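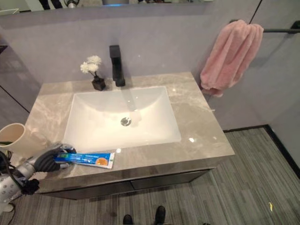

Up at six to drive to Isham for an away game that we lost by 24, which is a long way to go for something we could have managed at home.

I should say at the start that I'm not a neutral observer. I've played for this team, in one form or another, since before they repainted the three-point line, and I now occupy the position known as "first man to be asked if his knee's all right". My knee is all right. It just doesn't like basketball.

The final score was 80-56. We were level at the end of the first quarter, and I'd like that noted, as I don't think anyone at Isham noted it. Vaughn Whitfield had hit three in a row from the corner and was running back with one arm in the air like a man hailing a taxi. Then they switched to a zone and we spent eight minutes passing the ball round the outside of it, very politely, until somebody's turn came up to throw it away.

Clyde Bellamy coaches us. He has a whiteboard with a magnetic strip down the side and he'd lost two of the magnets, so for the whole of the half-time talk our power forward was represented by the lid of a pen. "You're the lid," he told Jalen. Jalen Escobedo is six foot five and took it well. He got us 32 points in the end, more than half of what we scored, and fouled out with four minutes left for something I'd call a cuddle.
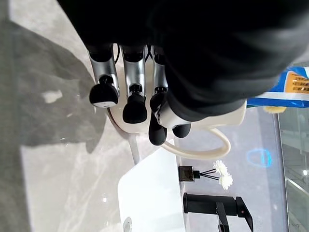
The rest of us shared the remaining 24 between seven, and I contributed a free throw. I was fouled on a layup I had no intention of making, so that was kind of them. The first one hit the front of the rim and the second went in off the back of it, and I heard one person clap. It was Neelam Nishad, who does our scorebook and isn't supposed to.

Isham have a lad at point guard called Rafail Karras who must be about nineteen. I was given him for most of the third quarter. I've watched enough basketball to know what he was going to do every single time, and I can report that knowing makes no difference. Left hand, hesitate, gone. At one point he said "sorry" as he went past, and I've been turning that over ever since.

On the way back we stopped at the services and had the usual argument about man-to-man. Vaughn thinks we should press. Vaughn gets subbed off after five minutes. Clyde said he'd think about it, in the voice he uses for things he has finished thinking about.

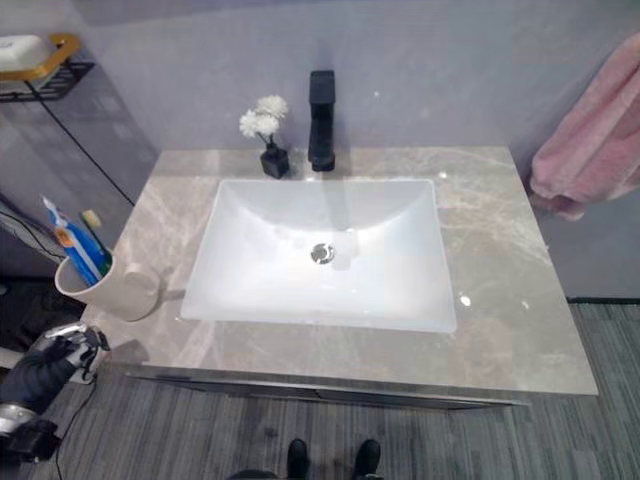
Anyway, we're seventh, and there are nine teams. Zurkari are below us and have to come to our place in December, when the heating in the sports hall is either off or tropical, and I fancy our chances if it's off. We beat them last season by a point after their centre went to the wrong leisure centre.

Training is at half seven as normal. Bring a dark top and a light top, and if anyone picked up a grey knee support from the Isham changing room it's mine - the left one.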